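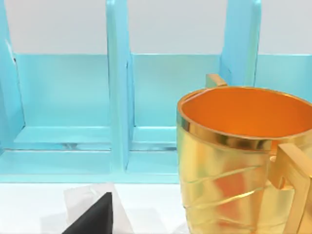 A light blue shelf unit against a pale gray wall.

Painting old shelves without losing your mind (or your weekend)

I have painted a lot of shelves. Bookcases, spice racks, a very ugly corner thing from the thrift store in Driltcombe – if it has boards and it stands still, I've probably had a brush on it. My sister-in-law asked me to write down how I do it, so I'm putting it all on one page and next time she can just look it up!

Wash first. I mean really wash, with warm water and a good squirt of dish soap, then rinse and let it dry overnight. Kitchen shelves are the worst because there's grease on them even when they look clean (run a finger along the top and you'll see what I mean). Paint will not stick to grease, and I have the peeling pantry door to prove it.

Sand lightly. I use 100 grit on anything chipped and something finer for the rest. You only want to take off the shine. Wipe the dust with a damp rag, and don't forget the inside corners where it all hides.

Prime bare wood and knots. I skipped this on a pine shelf one November and by spring there were yellow spots coming through like tea stains. Two coats on the knots, one everywhere else.

Now the order, which took me way too long to figure out. Back panels first, then the sides of the dividers, then the shelves, and the front edges at the very end. A small foam roller does the flat parts and a 2 inch angled brush gets into the corners. Go thin! Thick paint runs, and it always runs right where the light hits it.

For the finish I like satin or semi-gloss. Flat paint looks lovely for a week and then shows every cup ring and fingerprint in the house. If you're nervous about color, buy the sample jar and paint a piece of cardboard, then lean it where the shelf is going to live and look at it at breakfast and again at night. Blues change a lot – mine went from cheerful to hospital hallway after sunset, so I mixed in a little white and liked it much better.

Then wait. The can will say dry in a few hours, and it is dry, but it's still soft underneath. I give it 48 hours before I put anything light on it and a good couple of weeks before books or heavy dishes. If you can't wait, lay down wax paper so nothing sticks.

Leftover paint goes in a clean jam jar with the color name and the room written on the lid. Wrap your roller in plastic between coats and stick it in the fridge, it'll be fine until morning.

Next up I'm doing drawer pulls, once I find the screws.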